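4.2 Do kitchen layouts save water?

The claim that a second basin cuts household water use has been repeated in design guides for years, usually with no source. Where a source is given, it tends to be the Bileck survey, which asked 358 households to estimate their own use. Self-reports of this kind are weak evidence. People who bought a double sink to save water are likely to say that it does, and the survey had no meter readings to check them against.

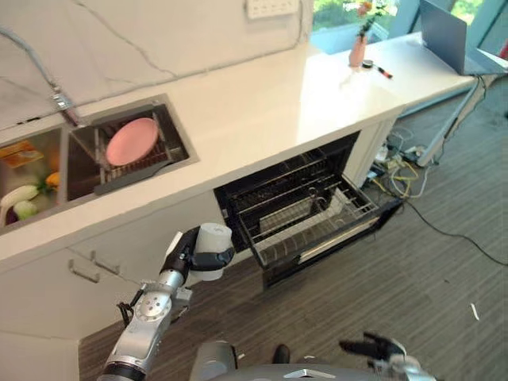

Figure 3. Double sink with drying rack in the right basin.

Savings in the Kaplan model depend on one basin being filled for washing and the other for rinsing. The model assigns 47 percent of all sink use to this pattern, a share we find hard to accept. A basin can be given over to other things. In Figure 3 a rack with a plate on it takes up the right side, and the left holds play vegetables and a packaged item, so neither is free for a wash-and-rinse routine as it stands. One picture proves nothing about habits, but the model has no category for a basin used as storage – every basin is either washing, rinsing or idle.

The Prudano trial did use meters, and it reported a drop over 15 weeks. It also handed out new faucets at the start. The authors credit the sinks for the whole drop and mention the faucets only in an appendix. Without a group that got the faucets and kept a single basin, the two effects can't be pulled apart. We asked for the raw readings in July and received weekly totals only, which don't separate kitchen use from the rest of the house.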